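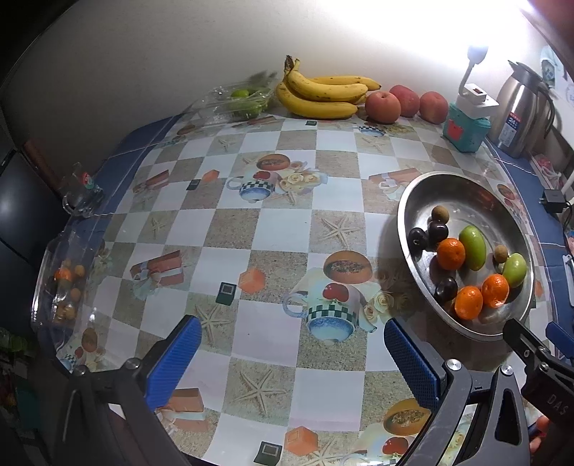
August
Posted by Faustine Langlois, Sturkik Community Help
2 min read

Keeping mixed fruit in one bowl on a covered dining table

I am responsible for the shared dining room in a residence in Abu Hammour. We keep a large, shallow stainless-steel bowl on the table and fill it with tangerines, plums and green jujubes. The table has a glossy checkered cloth printed with teapots, melon halves and starfish. Residents are fond of it and I have been asked not to replace it.

I would appreciate advice on two matters. First, may these fruits be kept together at room temperature, or should they be separated? The room is held at 24 degrees during the day and is warmer overnight. Second, plum juice has left a faint mark on one of the pale squares. What may be used on a cloth of this type without dulling the colours?

Adelino Arruda
Reply posted in the evening

The three fruits may share a bowl for a short period. Plums give off ethylene as they ripen, and green jujubes kept beside them will turn brown and wrinkle sooner. Tangerines are less affected by it, but they will go mouldy if they are left touching a split or leaking plum.

I would recommend the following practice:

Put out only what will be eaten in two days and refrigerate the remainder.
Let firm plums soften at room temperature, then move them to the refrigerator.
Keep the fruit in a single layer. A shallow bowl is well suited to this.
Wash fruit shortly before it is eaten. If it must be washed in advance, dry it fully before it goes into the bowl.
Remove any soft or split piece each morning and wipe the inside of the bowl.

With regard to the cloth, please check the care label. If the surface is a wipeable coating, use lukewarm water with a little dish soap on a soft cloth, then rinse and dry. For a mark that remains, a paste of baking soda and water may be left on for a few minutes and wiped away without scrubbing. Test it first on a part that hangs below the table edge. Bleach and abrasive pads should be avoided, as they can take off both the shine and the print.

Plultetti
Reply posted the following morning

We place a cork mat under our bowl and have had fewer stains. Any mat will do.

Hisska
Reply posted at noon

I agree with the advice on plums. I do not refrigerate tangerines and they last a week in our kitchen, although our kitchen is cooler than yours. For the stain I have used white vinegar diluted with water. It removed a berry mark from a coated cloth, but the smell remained until the next day.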